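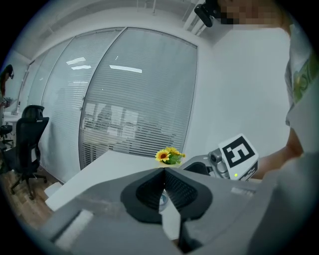 Yellow flowers on a white table

Filed under: GPU computing > Kernel tuning

Our reduction kernel at Herley runs more slowly with a work-group size of 502 than with smaller groups. Is this to be expected? The input holds 941 rows.

Poul Hjaltested: Yes. Please choose a multiple of the wavefront size — 502 leaves lanes idle in the last wavefront. Pad the input and test again.
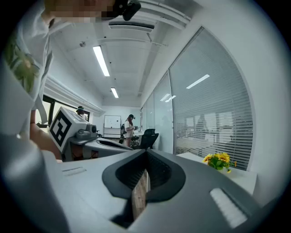
Local memory use should also be checked, as a large group may limit how many can run at once.

Tuominen: We had the same with Drirwood. Changed the driver, gained 9 per cent. Kernel left as it was.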